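How to budget for a practice bathroom for your robot

We love this job! If you're planning to teach a two-armed robot some household chores, start with the room and buy the rest afterwards. At Rendthorpe we did it the other way round and paid for it.

Step 1. Pick two or three chores and write down what each one touches. Ours were towels and toothpaste, so the list began with a rail, a basin and a mirror.

Step 2. Price the fixed things first. Our vanity, mirror and wall panels came to £1,899, and Kagiso Mtshali got the fitting done for £2,800.

Towel work and toothpaste work in the practice bathroom

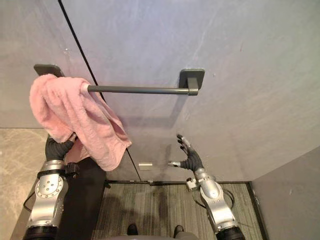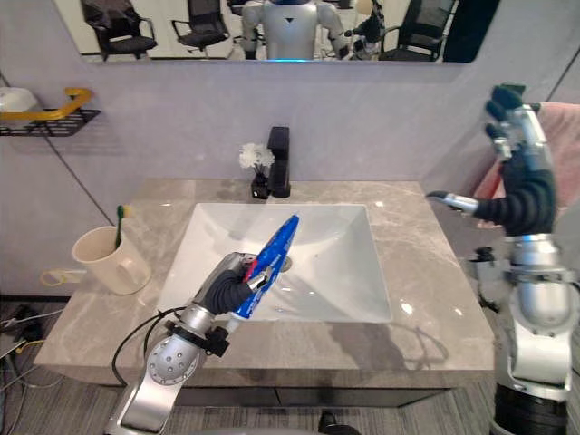
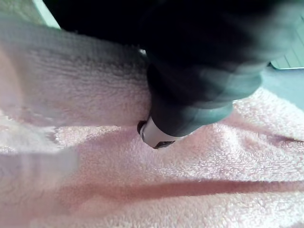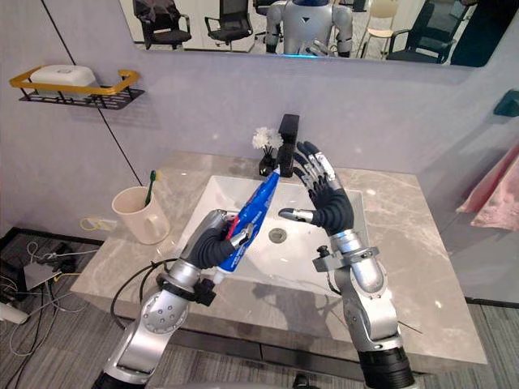

Step 3. Set money aside for things that wear out. Towels, tubes and brushes cost us £55 a month, and fingertips are a separate line (ask your supplier for a price per set before you sign, not after!).

Step 4. Budget for hours. Milovan Georgiou put down 40 hours for setting up and we used more than that, mostly on cable runs and getting the basin to a height both arms could manage.

Step 5. Get two quotes for spare hands. Lead times vary wildly, so ask for those in writing too. We ordered in January and were glad we'd left room in the plan.

If you've got a bit left over, spend it on a second rail. Ours goes up next month, and Milovan already has a list of things to hang on it.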